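DURNUM BENCH NOTES
June 2019

The left arm fault, where we are

Short version: the left arm has been letting go of things late, and twice it let go when it shouldn't have. We have stopped overnight running until it's sorted. Daytime running is OK with a person at the bench. Please read the rules further down even if you are only in for an hour.

Longer version, written fast between two other jobs, sorry.

Durnum is the cutlery sorting bench, for anyone new. Two arms, plastic forks and spoons, one container for each. The work is dull on purpose. Light parts, thin handles, same pick over and over, and we want to know what wears out or drifts before Hulme puts anything like it on a real packing line. The target was 1000 picks per arm without a hand touching the bench. Right arm did its 1000 and didn't complain. Left arm stopped at 597.

What stopped it: gripper got the open command, reported open, fork stayed put. Arm moved off to the next pick with the fork still in the fingers, came down on the table, and the joint current went up until the limit tripped. So the limit worked. Good. But it tripped later than it should of, and the fork was in two pieces by then, one of which went past Wendy's shoulder. She was fine. She had glasses on. Not everyone who leans over that bench has glasses on and that's the bit that bothers me.

We thought static at first. Plastic on rubbery fingertips, dry room, made sense. Wiped everything down, ran it again, same thing after a couple of hours. Then Derek Bickerstaff swapped the fingertips left for right and the fault stayed with the left arm, so it isn't the tips.

Next guess was the cable. It takes a wide loop out past the joint before it climbs the upper link, and when the arm reaches far over the containers there is not much slack left at the gripper end. Derek put a meter on it and moved the arm by hand through the full reach. Got a dropout. Only the once, and only near full stretch, but a dropout. If the open command gets through and the position reading doesn't, the controller holds on to the last good reading and thinks all is well. Which fits the 597 stop pretty exactly. Doesn't fully explain the two early drops, where forks went down short of the container. Still looking at those. 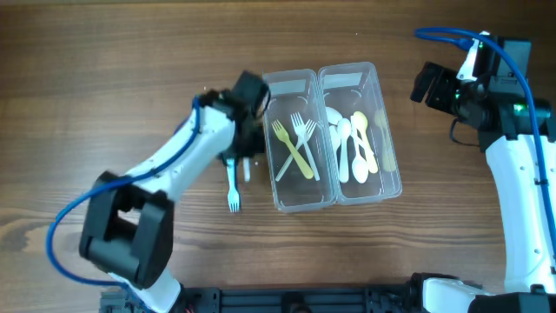
Left arm at the fork container, spoons in the one next to it. Release point is where the trouble is.

What we've changed so far:

Speed on both arms is down by half. Yes it's slow. Leave it.

Current limit on the left arm is lower. It will trip more often for no good reason, and when it does, write it in the book, don't just clear it and carry on. We lost most of a week of useful history that way.

After each release the arm now waits and checks the gripper reading is fresh, not just that it says open. If the reading is stale, it stops where it is. Wendy Fothergill wrote that check and has run it over 200 times on the bench with the plug pulled at random points. It stopped every time. One more set of those to do with the arm moving at the old speed before I'd call it done.

New cable is on order from Ereck, a longer one with a clamp at the wrist so the connector doesn't take the pull. They said early July. Going on the last order I would add a week.

Rules until the cable is in:

No running with the room empty. Lunch counts as empty.

Safety glasses from the door in, visitors too. Box is on the hook by the light switch.

Hands out of the containers while either arm has power. It doesn't matter that it is the left one with the fault. The arms share a stop circuit, and a restart wakes up both of them.

If a fork or spoon is stuck in the fingers, hit stop, power down, then take it out. Do not pull it out while the arm is paused. Paused is not off. Somebody did this last week and got away with it, and I've already had the conversation so I won't go on.

Cracked cutlery goes in the trash, not back in with the rest. A split handle sits differently in the fingers and we end up chasing a fault that isn't there.

A few people asked if this holds up the Cilloncombe visit. No, but they will be seeing the slow version, and we'll tell them why. I'd sooner show them a bench with a known fault and a log book than a fast one we're all crossing our fingers over. Derek is bringing the old cable along so they can see the wear near the connector, you need a magnifier but it's there.

One thing we haven't settled. The right arm has the same cable, same routing, same hours on it. It's shown nothing. Do we swap it too or leave it and see? Wendy says swap. Derek says leave it, we learn more if it fails, and the new check should catch it. I go back and forth. If you have an opinion drop it in the book or tell one of us before the Ereck order closes, after that it's a second delivery charge and I have to explain it upstairs.

Spare fingertips are in the second drawer, labelled. The unlabelled ones are the old hard type, please dont use them.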